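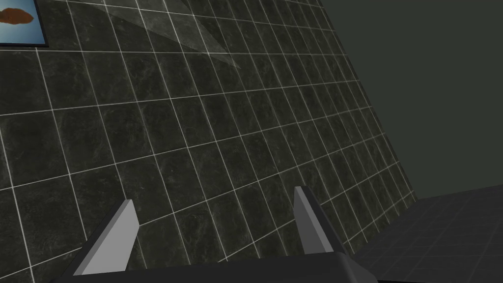
Went to the open day at the Plaslow lab on Tuesday. I write scheduling software for warehouses and had never been inside a robotics group before, so I took notes. Thread.

Got there at 4 in the afternoon. Sign-in, a sticker with your name on it, and then straight into a room with rows of chairs and a big screen. 39 people on the list, by the number next to my name when I signed.

First half was all simulation. Haruna Kikuchi ran it. Her group trains arm policies in rendered rooms before anything gets near a motor, and she showed us the view from the wrist, looking out past the two fingers.

That view takes getting used to. Walls lean, the floor comes up at an angle, and you lose track of which way is up. Someone asked if they correct for it. She said no, the policy gets the same tilted view the arm gets.

The rooms are generated from a list of surfaces. Dark marble tile with white grout, plain gray paint, wood, brick, and so on. The list has 27 wall finishes right now. Floors are a separate list.

I asked why bother with tile. Kikuchi said a regular grid is hard on their depth estimate - one square looks a lot like the next one, and the estimate can slip over by a whole tile. They found that out in November and have kept tiled rooms in the mix ever since.

Pictures on the walls get swapped at random too. Same for the lights. She called it "boring variety" and said most of her week goes into it.

The training set for the demo was 1318 rooms. I would have guessed a lot more. Lahcen El-Sayed, who looks after their compute, said they tried a bigger set and the extra rooms were too much like the ones they had.

Second half was next door with the real arm, which they call Oda. It picked sponges out of a bin and put them on a tray. Slow. It dropped one, went back, and got it on the second try.

Godelieve Van Leeuwen did the safety talk before that. Short and clear. Yellow line on the floor, stay behind it, and the stop button is hers.

Best question of the day came from a kid in the front row: does it know it's in a pretend room? Kikuchi said it has no way to tell, and that she'd be glad if it couldn't tell with the real one either.

Things I didn't get an answer on: how long a full training run takes, and whether they plan to release the room generator. El-Sayed said to email him about the second one. I have.

Coffee was fine. Parking was not - the lot behind the building fills up early, so use the street.

They're doing another one in the spring. Sign-up will be on the Plaslow page. If you go, sit on the left, the screen is easier to see from there.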